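Protocolo Hurura

El protocolo Hurura es un conjunto de buenas prácticas para la recogida de demostraciones de manipulación con pinzas de mano, es decir, herramientas que una persona empuña y que reproducen la geometría de la pinza que más tarde llevará el robot. Lo redactó Iolo Watkins a partir de las notas internas del taller Varghese, y su terreno favorito es uno de los más agradecidos y difíciles de toda la robótica: la cocina doméstica.

Historia

La primera redacción ocupaba una sola hoja y se limitaba a la calibración. Watkins la amplió al comprobar que dos operadores igual de hábiles entregaban grabaciones muy distintas de una misma tarea. La versión 2, publicada en un mes de febrero, incorporó el capítulo de vajilla, que sigue siendo el más consultado – y con razón, pues reúne detalles deliciosos sobre bordes, pozos y esmaltes. Para prepararla se revisaron 1.215 grabaciones, de las que 947 se consideraron aptas.

Ámbito de aplicación

El texto regula el trabajo con una o dos pinzas, la preparación de la mesa y el registro de cada toma. No trata la seguridad eléctrica ni el entrenamiento posterior de los modelos. Distingue entre «objeto de trabajo», el que la tarea nombra, y «objetos de entorno», todos los demás. Una de sus ideas más fecundas es que el entorno se respeta: frascos, tablas y envases permanecen donde los tiene la casa, de modo que el conjunto de datos conserve la maravillosa variedad de las cocinas reales.
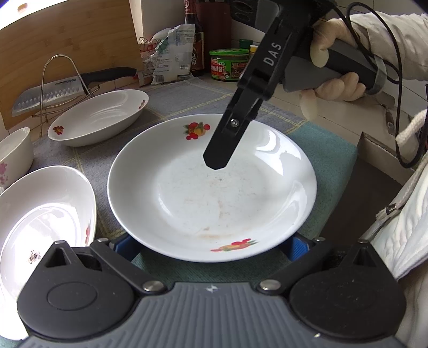 Pinza de mano con las mordazas cerradas sobre el pozo de un plato decorado con frutas.

Reglas principales

Agarre. La mano enguantada rodea la empuñadura por completo y no toca las mordazas. El guante es liso, de un solo color, y el mismo durante toda la sesión.

Aproximación. Las puntas se detienen un instante sobre la pieza antes del contacto. Esta pausa breve, que a primera vista parece una manía, facilita muchísimo la segmentación de la toma.

Cables. Todo cable describe un bucle holgado por detrás de la herramienta y queda fuera del recorrido entre las mordazas y el objeto.

Vajilla. Se admiten piezas con restos de comida, manchas o migas, siempre que la ficha lo indique. Los motivos pintados son bienvenidos: ayudan a seguir el giro de un plato, cosa casi imposible en uno blanco y liso.

Objetos cortantes. Los cuchillos se dejan en su soporte mientras no formen parte de la tarea.

Adopción

El laboratorio Zellero aplicó el protocolo en casi 148 cocinas y propuso una ficha abreviada, hoy incluida como anexo. El grupo Foton mantiene una variante propia con pausas más largas y sin la regla del guante liso. Las diferencias entre ambas, sobre todo en lo relativo a superficies estampadas, siguen abiertas a discusión.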